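작업노트 > 셀 관리 > 2번 셀 (액자 뒤판)
읽는 시간 5분

1월, 오전 8시 시작

2번 셀 그리퍼 정비. 지난번에 핑거 볼트만 조이고 덮어 둔 걸 이번에 제대로 풀어서 봤다. 증상은 그대로다. 닫을 때 왼쪽 핑거가 먼저 닿고, 오른쪽이 따라오면서 공작물이 옆으로 밀린다. 얇은 각재를 잡을 때 특히 심하다. 원판 자재처럼 넓은 걸 잡을 때는 티가 안 나서 한동안 모르고 썼다.

전원 내리고 공압 빼고 잔압 확인. 손목 쪽 커넥터를 먼저 분리하고 핑거를 뺐다. Werkus 매뉴얼 순서는 핑거부터인데, 그렇게 하면 카메라 케이블이 꺾인다. 다음에 하는 사람도 커넥터부터 뺄 것.

분해하고 본 것들.

슬라이드 레일에 톱밥이 그리스와 엉겨서 굳어 있었다. 왼쪽은 괜찮고 오른쪽 안쪽 끝이 심했다. 나무 주걱으로 긁고 보풀 없는 천으로 닦았다. 에어건은 안 썼다. 안으로 더 들어간다.

핑거 고정 볼트 하나는 나사산이 뭉개지기 직전이라 새것으로 교체. 나머지는 재사용. 나사 고정제는 중간 강도로 한 방울씩만.

핑거 자체는 계속 쓴다. 안쪽 면에 깊은 흠은 없고 모서리만 조금 닳았다. 예비 한 벌은 Cârstea 상자에 있는데 이건 곡면이 조금 달라서 끼우면 티칭을 다시 해야 한다. 급할 때만 쓰는 걸로.

그리스는 얇게. 예전 기록에 "충분히"라고 적혀 있는데 그 충분히가 톱밥을 붙잡아 둔 것 같다. 레일에 윤기가 돌 정도면 된다.

조립하고 나서 영점 다시 잡음. 완전 개방에서 완전 폐쇄까지 빈손으로 100회 왕복. 걸리는 소리 없음. 좌우 핑거가 동시에 움직이는지는 두께 게이지를 가운데 세워 놓고 봤다. 처음에는 여전히 왼쪽이 빨랐고, 오른쪽 멈춤 나사를 반 바퀴 풀었더니 맞았다.

파지력은 46으로 내렸다. 원래 값은 더 높았는데 소나무 각재에 자국이 남는다는 얘기가 Nanberg 쪽에서 계속 왔다. 너무 내리면 들어 올릴 때 미끄러지니 이 값에서 며칠 두고 볼 생각이다. 바꾼 사람은 반드시 여기에 적을 것. 컨트롤러에만 저장해 두면 나중에 원래 값이 뭐였는지 알 수가 없다.

접근 자세도 손봤다. 기존 프로그램은 각재가 손목에 대해 똑바로 서 있다고 보고 내려가는데, 액자가 조금만 돌아가 있어도 한쪽 핑거가 나무 윗면을 찍는다. 손목을 각재 방향에 맞춘 다음 내려가고, 핑거가 양옆에 들어온 높이에서 한 번 멈추게 바꿨다. 정지 시간은 짧게 줬다. 멈춘 상태에서 볼 것은 세 가지. 각재가 두 핑거 사이 가운데에 오는지, 핑거 끝이 하드보드에 닿지 않는지, 뒤판 고정 철물이 핑거가 닫히는 길에 걸리지 않는지. 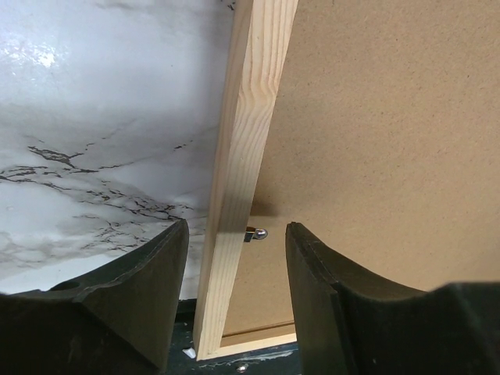 철물이 문제다. 각재 옆에 붙은 금속 부품은 머리가 튀어나와 있어서, 그 위치에서 그냥 닫으면 오른쪽 핑거가 나무보다 철물을 먼저 문다. 그러면 힘은 목표값에 도달하는데 실제로는 나무를 제대로 못 잡은 상태가 된다. 컨트롤러는 정상 파지로 본다. 그래서 파지점을 철물에서 각재 길이 방향으로 옮기기로 했다. 옮기는 양은 45mm로 넣어 두었고 단위는 공구 좌표계 기준이다. 베이스 좌표계로 넣으면 액자가 돌아갔을 때 엉뚱한 데로 간다.

폐쇄 폭 하한도 같이 걸었다. 각재 폭보다 넓은 데서 힘이 올라오면 정지하고 알람. 알람 문구는 일단 "파지 폭 이상"으로 해 놨다.

작업대 바닥 청소 기준도 하나 추가한다. 작은 나사나 나무 부스러기가 액자 밑에 들어가면 높이가 틀어진다. 자재 올리기 전에 붓으로 한 번 쓸고, 액자 네 귀퉁이를 손으로 눌러서 들썩이는지 볼 것. 흰 대리석 무늬 면은 반사가 있어서 조명을 바로 위에서 주면 카메라 노출이 흔들린다. 조명은 비스듬히.

Jarkument에 올려 둔 점검표는 아직 옛날 버전이다. 그리스 항목과 커넥터 순서를 고쳐서 다시 올려야 한다.

남은 일
- 파지점 옮긴 프로그램으로 저속 시험, 한 장씩
- 오른쪽 멈춤 나사에 표시 펜으로 위치 표시
- 새 볼트 주문 (예비가 하나 남음)
- 케이블 타이 위치 변경, 손목을 끝까지 돌리면 당김
- 다음 레일 청소는 약 8주 뒤, 톱밥 상태 보고 주기 다시 정하기

저속 시험 전까지 자동 운전 금지. 스위치에 꼬리표 걸어 두었다.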